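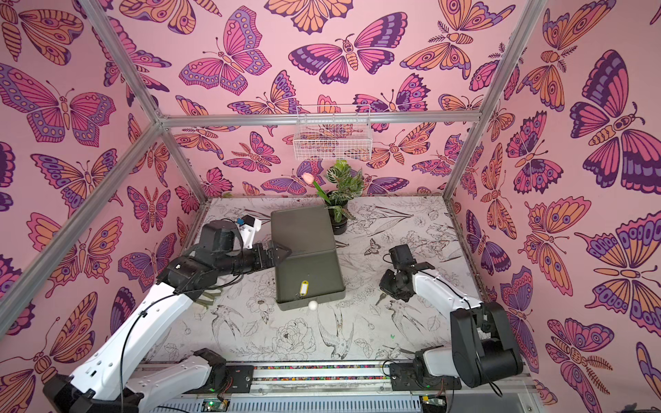

Pink butterfly and moth wallpaper, with a pale pink tulip at the back.

Wallpaper offcuts: the questions I get asked most

Last updated June 28, 2021

Hello! I sell end-of-roll and leftover wallpaper by post from a spare bedroom in Linport, and I've been papering things that aren't really walls (drawers, trays, the inside of a wardrobe, one very patient dolls' house) for longer than I've been selling the stuff. These are the things people email me about, more or less in the order they come up.

What counts as an offcut?

Anything shorter than a full roll. Most of mine come from decorators around Draralstead who order one roll too many and don't fancy the trip back to the shop. The shortest piece I'll list is a metre long. If it's smaller than that it goes in the scrap bundles, and the scrap bundles are lovely if you make cards or line small boxes.

Can I do a whole wall with offcuts?

You can if the wall is small, or if you like a patchwork look. For a chimney breast you'd want several lengths of the same pattern from the same batch, and I don't often have that. Drop me a line before you buy and I'll have a rummage. I once papered a downstairs loo with 23 different patterns and I still like it, though my sister goes in with her eyes shut.

What's a batch number and should I care?

It's printed on the label of the roll. Two rolls with different batch numbers can be slightly different shades even when everything else matches, and you won't notice until they're side by side on the wall and the paste has gone off. For drawers and shelves, don't worry. For anything you'll look at straight on, ask me for the same batch. If I know the number, it's pencilled on the back of your piece.

How do I get a big pattern to look right in a small space?

Start in the middle! Pick the bit you love best, put it in the centre of the back panel and work outwards. People tend to start in a corner to save paper and then find they've chopped the nicest flower in half. I cut a template from old newspaper first and slide it about over the pattern until I'm happy. It does waste a bit, so order more than you've measured.

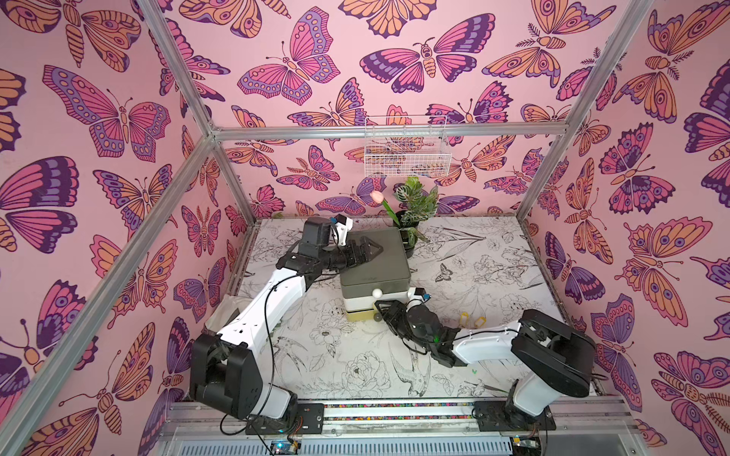 Which paste should I use?

Check the label if you have it, because paste-the-wall papers and ordinary papers need different things. For ordinary paper on wood or painted board I use Drevus ready-mixed, the tub with the green lid, brushed on thinly. Leave the pasted paper folded for a few minutes before you hang it. If the piece I've sent you has no label, I'll have written the type on the packing slip.

Do I need to prime bare wood?

Yes please. One coat of primer or watered-down emulsion, left overnight. Bare wood drinks the paste and the edges start lifting by the end of the week. Old varnish wants a quick rub with sandpaper as well.

My paper has bubbled. Have I ruined it?

Probably not. Leave it till the next day, as a lot of bubbles pull flat when the paste dries. If one's still there, make a tiny slit with a sharp craft knife, work a dab of paste in with a cotton bud and smooth it down with your thumb. On a busy pattern I can never find the slit again afterwards.

Can I use it in a kitchen or bathroom?

Vinyl papers, yes, away from the hob and anything that gets splashed directly. I wouldn't put plain paper in there unless you varnish over it, and do test the varnish on a scrap first! I turned a whole tray of cream roses the colour of tea in April by skipping that step.

How do you post it?

Rolled, in a cardboard tube, never folded. Scrap bundles go flat in a stiff envelope. I get to the post office twice a week, so please don't panic if nothing moves for a couple of days.

How much have you got?

Far too much. I did a proper stock-take this spring and there were 796 pieces, plus the scraps, and then the Asfaw decorating shop closed its back room and I came home with 13 more bin bags. The aim is to stay under 1000 so that guests can reach the bed.

Can I send something back?

If it's uncut, of course, within a month. Colours on screens are never quite right and I'd sooner you had one you liked. Postage back is yours to pay unless I've sent the wrong thing, in which case email me a photo of the packing slip and I'll sort it out.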